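Chapter 6
Keeping the Work Area in Order

By the end of this chapter you should be able to:
mark out the reach of a robot arm on the floor and on the bench
write an item list for a shared table
carry out a restart check with a second person

Most of the rules in Chapter 5 dealt with the machine. The rules in this chapter deal with what is put near it. A robot that has passed every test can still knock over a bottle or close its fingers on something that was left there by the last shift.

At the Pirby training hall, Inês Rocha and Finlay Crichton kept a log of stoppages over one winter. They recorded 390 stops, and 30 of them were put down to items that were not on the list for the task. None caused an injury — but each one meant a restart, and restarts are when people reach in.

6.1 The item list

Every task has a written list of the items allowed on the table. Small parts should be kept together on a plate or tray. Containers should be closed and labelled. Anything not on the list is removed before power is applied to the arm, and the list is signed by 2 people.

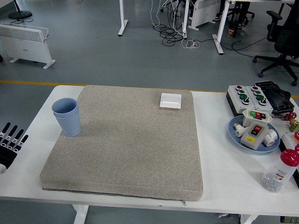

Figure 6.1 Table with a robotic hand at the left and small parts grouped on a plate.

Floor markings are covered in 6.2. Cables are treated separately in 6.3, as the rules differ for fixed and moveable tables.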